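From: Brynhildur Kirkegaard
To: gindgate-users
Date: Sep 10, 2021
Subject: Re: [gindgate-users] Bucket policies, prefixes and the deny that won't go away

Hi all,

Tang wrote:
> We moved our uploads to Gindgate in April and I'm still fighting
> with the access policies. I have an allow rule on /reports/ for
> the "editors" group and a deny rule on / for everyone. My
> editors get a 403 on every single file. If I delete the deny
> they can read the reports fine, but then so can anybody who is
> logged in. I thought the more specific path was supposed to win?
> Also, is there any way to test this stuff without pushing it to
> the live bucket? I've got 342 rules in one file by now and I'm
> scared to touch it.

Oh, I love this question, and I've been in this exact spot! The short version is that path length only matters between two rules of the same type. A deny on a parent path beats an allow on a child path, every time, no matter how long the child path is. The manual does say so, but it's in a footnote under the section on groups, where I would never have looked for it.

So drop the deny on / completely and change the bucket default. Near the top of your policy file there should be a line like this:

default = authenticated

Make it:

default = none

Now a request that matches no rule gets refused, and your allow on /reports/ does its job for the editors. You only need an explicit deny when you want to carve a hole in something you've already opened, for example

allow read /reports/** group:editors
deny read /reports/drafts/** group:editors

Watch the two stars. One star matches a single path segment, so /reports/* covers /reports/summary.pdf and misses /reports/april/summary.pdf. I lost an entire evening to that one.

On testing: yes, there is a way, and it's great! Birudis ships a little dry-run mode that reads a policy file and a list of fake requests and prints which rule matched each one. It never talks to the server. We run it on every commit at Plarham and it has caught so many silly mistakes of mine that I've stopped being embarrassed about them.

Here is how I'd go about it with a file as big as yours. Take it slowly, and keep the old file somewhere safe until you're through.

1. Export the live policy and split it by top-level folder. Birudis follows include lines, so the server still sees one policy and you get small files that fit on a screen. Ours are never longer than 30 rules each, and that has made reviews so much more pleasant.

2. Write your fake requests before you change a single rule. One per line: user, action, path, and what you expect back. We have 150 of them now, but we started with 5 and those already found a folder that was open to the whole company. Include a user who belongs to no group at all – that's the case everybody forgets, me included. 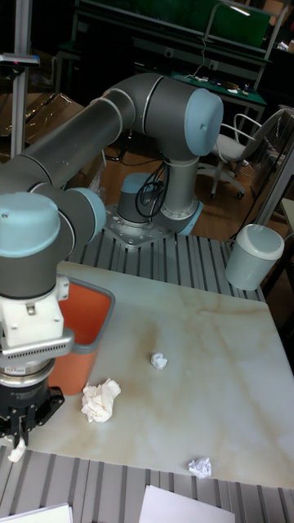
3. Change the default to none, run the dry run, and read the failures from the top. Fix the first one and run it again before you look at the rest. One missing allow on a parent folder can produce a whole page of failures, and they'll vanish together.

4. Push to a scratch bucket and log in as a real editor. The dry run doesn't know about cached group memberships, so somebody added to a group a minute ago may still see a 403 until their token is renewed. Log out and back in before you decide a rule is broken.

5. Push to the live bucket, and leave policy logging on for a while afterward. The line you want to search for is "no match, default applied". It prints the full path, so you can paste it straight into your request list.

If you're still getting a 403 after all that, post the output of the dry run with --explain turned on, plus the three or four rules around the one that matched. Please strip the user names first, since the list archive is public.

I also have a small script that does the splitting in step 1. It's rough, and it gets confused by comments at the end of a line, but I'm happy to send it to anyone who wants to play with it – patches very welcome!

Cheers,
Brynhildur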